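Home Projects Notes About Contact

The night the arm forgot where the plate was

2 min read

So I've been trying to teach my arm to put a chicken nugget on a yellow plate, and by March I had it working nearly 66 times in a row (I was so proud!). Then I updated the controller, hit run, and it swung out wide and stalled with a joint fault. Error 134, no explanation, thanks a lot.

I restarted it, opened the fingers and set everything out again, nugget well away from the plate.
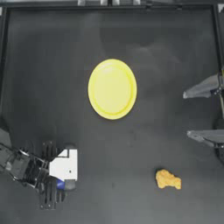 What went wrong

Hanna Borkowska, over in Brestness, spotted it from my log in maybe 30 seconds. The update had wiped my joint limits, so the shoulder was happily trying to go places it shouldn't. I'd had my hand in there a minute earlier, too – yikes. Limits are back in now, and I keep the stop button next to my coffee. Still haven't fixed the wobble at the wrist, so that's tomorrow.

Last updated: March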